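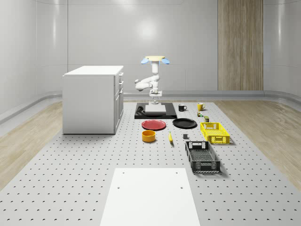
Figure 1. Default tabletop in roltden-sim: arm, cabinet, dishes, cans and two baskets on the perforated worktable.

# roltden-sim

Posted by Brodie Rutherford – Apr 22, 2026
4 comments | 11 shares

roltden-sim is the simulated tabletop we use to test the Kimlow planner before anything runs on hardware. The repo holds the scene files, the task definitions, a set of planned trajectories and the scripts that score them.

## Contents

- `scenes/` – table layouts, one YAML file each
- `tasks/` – goal conditions and time limits
- `rollouts/` – 698 recorded trajectories, joint states plus object poses
- `tools/` – replay, scoring and the collision report

## Tasks

There are 9 tasks. Most are pick and place: banana into the bowl, black mug onto the red plate, small cube into the black basket. The drawer tasks use the white cabinet on the left side of the table and are the hardest for the planner, as the base does not move and the reach is long. A rollout is cut off after 90 seconds and scored as a failure.

## Setup

```
pip install -e .
python tools/replay.py --scene default --task banana_bowl
```

Replay works without a GPU. Rendering camera views does not. The arm starts folded above its base plate, and every task file assumes that pose. If you change it, rerun `tools/check_start.py` or the first waypoint may be rejected.

## Planner notes

Grasp candidates come from the Mittal sampler and are filtered by inverse kinematics, then by collision. The baskets are loaded as separate wall pieces so the gripper can reach inside. An earlier version used one convex hull per basket and the planner treated them as solid blocks. Rollouts made before November used those hulls and have been removed.

Object poses are read straight from the simulator by default. Pass `--perception` to use the pose estimator instead. Planning takes roughly 2 times as long in that mode, mostly from retries on the mugs, where the handle angle is often wrong.

## Known issues

- Thin contacts on the plates jitter at large time steps.
- The collision report lists the table twice.
- The yellow basket is light and slides if the fingers touch the rim.

## License and contact

Code and rollouts are free for research use. Meshes are under the Grilholm asset terms, see `scenes/LICENSE`. Send scene bugs to Hjalti Oddsson and everything else to Brodie Rutherford through the issue tracker.

This site uses cookies to remember your settings. Accept | Manage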